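Screening interval for depression in adults over 65

movus_k
April 16, 2023
Our clinic screened 3,391 patients with the PHQ-9 last year. Should we repeat it annually or at every visit?
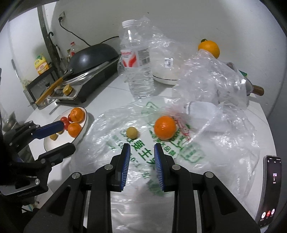
Every visit adds 20 hours of staff time a month, and I doubt the yield.

dunadis
Annual is too sparse. Bereavement doesn't follow a schedule. 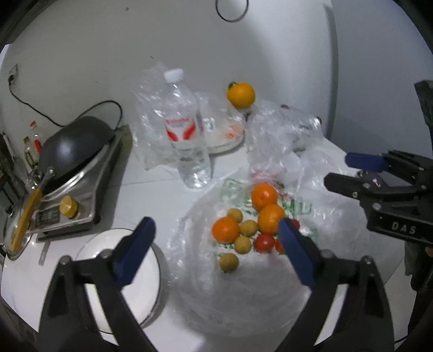 Rhonda Bergeron disagreed: annual is fine if the PHQ-2 is given in between.

movus_k
Then who scores the PHQ-2, front desk or nurse?

dunadis
Nurse. Item 9 still gets missed that way.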